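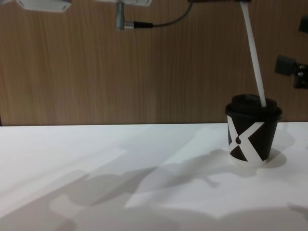
Does a paper sleeve make any difference on a small to-go cup with a lid?
Less than the people selling sleeves would like. It helps your fingers for the first few minutes and does very little for the drink, and a plain double-wall cup does the same job without a second piece of paper to come loose.

Hi all,

I put the question and my answer at the top so that people who only read the first lines can stop there. The rest is a reply to Araceli's message, which I have read three times now and still don't fully buy.

Araceli Arriaga wrote:

> Following up on the cup question for the June order. I've been using
> the Resport cups with the Collero sleeve at both counters and I'm
> sold. The drink stays hot longer, the patterned sleeve looks smart,
> and customers have stopped asking for a second cup to hold the first
> one. Collero says heat loss is cut in half compared with a bare cup.
>
> I'd also like us to go to the domed lid for everything. It gives
> room for foam, it doesn't slosh, and you can put a stirrer or straw
> through it. One lid for all drinks means one box on the shelf.
>
> If we order together with the other shops on the list we get the
> better price. Can I put everyone down?

Please don't put me down yet.

Start with the heat. "Cut in half" compared with what, over how long, in what room? I asked Collero that by email and got a brochure back. The brochure has a graph with no numbers on the side. So I did it in my own kitchen, which I know is no laboratory. Two Resport cups, same kettle, same fill, lids on, a probe thermometer through the hole in each lid. I started both at 173 degrees. After 19 minutes the one with the sleeve was ahead by two degrees. I swapped the sleeve to the other cup and did it again, and that time they were so close I would not want to say which was warmer. My thermometer is a cheap one and may well be off by that much anyway.

What did change things was the lid. With no lid at all the cup dropped so fast that I stopped bothering to write it down. If the customers at your counters are saying the drink stays hot longer, I'd want to know whether the new lids came in at the same time as the sleeves. From your message it sounds like they did.

Now the sleeve itself. I don't mind the look of a bold black and white pattern. It hides coffee drips better than plain white does, I'll give it that. But the sleeve slides. On a small cup there isn't much taper left to grip, and if the paper gets damp from a drip the whole thing can creep down until it's sitting on the table. I had a case of the Duman ones last year with the same trouble. I went through one box properly and found 90 that wouldn't stay up on an empty cup if you gave it a shake. Duman replaced them, and the replacements were a little better.

On the domed lid I am more open, though not for everything. It's a good lid for anything with foam. For black coffee it's just extra plastic and a taller stack in the cupboard. Mine also come out of the stack two at a time, and at the morning rush that is a nuisance.

And I'd be careful about the stirrer or straw business. A long thin stick standing up out of a small cup is a lever. Brush it with a cuff or the strap of a bag and the cup goes over, and a small one goes over more easily than you'd think, especially when it's half empty. I keep the stirrers in a jar and let people stir before the lid goes on. If somebody wants a straw in an iced drink, fine, but then give them a short one.

I also wonder about pushing a stirrer through the lid and leaving it there. The slot is made for drinking from. Once there's something stuck through it, steam comes up alongside it, and any seal you were hoping for is gone. I can't tell you how much that matters. I haven't measured it, and I doubt Collero has either.

As for the price, I looked at the sheet. The better rate needs 317 sleeves of cups across the list before it kicks in (sleeves meaning the long plastic tubes they're packed in, not the paper ones, and it would help if Resport used a different word). I can't see us getting there unless several of us order more than we have room for. I've stored cups in a damp back hall before and I won't do it again. The rims go soft and then no lid fits.

What I'd want before agreeing to anything:

Some idea of how the Zadon double-wall cup compares. It costs more each, but you drop the paper sleeve altogether. Rocío Giraldo used them at her place all last winter and didn't go back, although she did complain that they don't nest as tightly.

A sample of the domed lid on the actual cup, from the same batch we'd be buying. Lids from one maker on cups from another have burned me before, literally in one case.

Somebody else's kettle test. Mine is two rounds on one counter. If three or four of you try it and find a real difference I'll happily change my mind and order the patterned sleeves.

Araceli, I know you've done the work of getting the quote together, and I'm not trying to sink it. I would just like the order to be for cups we need – the hot drink ones are easy enough to agree on, so maybe split those out and let the sleeves wait a month.

Does anyone still have a box of the Zadon ones open? I'd trade you a stack of flat lids for a few.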